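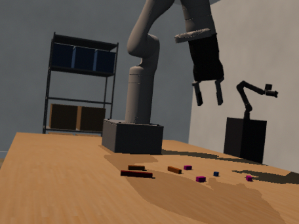

Robot arm and colored blocks on a table

Charter party: owner wants to bill me for cleaning the holds, is this normal?

Posted by Lucie Petrenko, September 19, 2021

We're a small grain shipper and took a vessel called the Kedidel on a time charter, one trip, through a broker in Lurnley. Redelivery was fine as far as I know. Now the owner has sent an invoice for 3000 dollars "in lieu of hold cleaning" plus 23 hours of off-contract crew time. The charter says ILOHC is a lump sum. So how do they get to charge the crew hours on top? The broker says "everyone pays it." I don't find that very convincing.

2 answers

Gwenllian Pritchard
I wouldn't pay the second part until they point to the clause. In lieu of cleaning means you hand the ship back unswept and pay the agreed sum, and that normally covers the crew's work. Read the rider clauses too, the typed ones at the back. Mine had an extra line about removing dunnage and lashing, and I got stung for that. Clause 9 in my case, yours will be numbered differently. Ask for the time sheets. If the hours were for something else, like washing between cargoes during the charter, they may have a point. Brokers want the thing closed, so I'd take "everyone pays it" for what it's worth.

Asnakech Tesfamariam
Just pay it, lawyers cost more. We had the same with Okeke and it ended up at 2835 after a lot of emails. Not sure if that was with the hours or without.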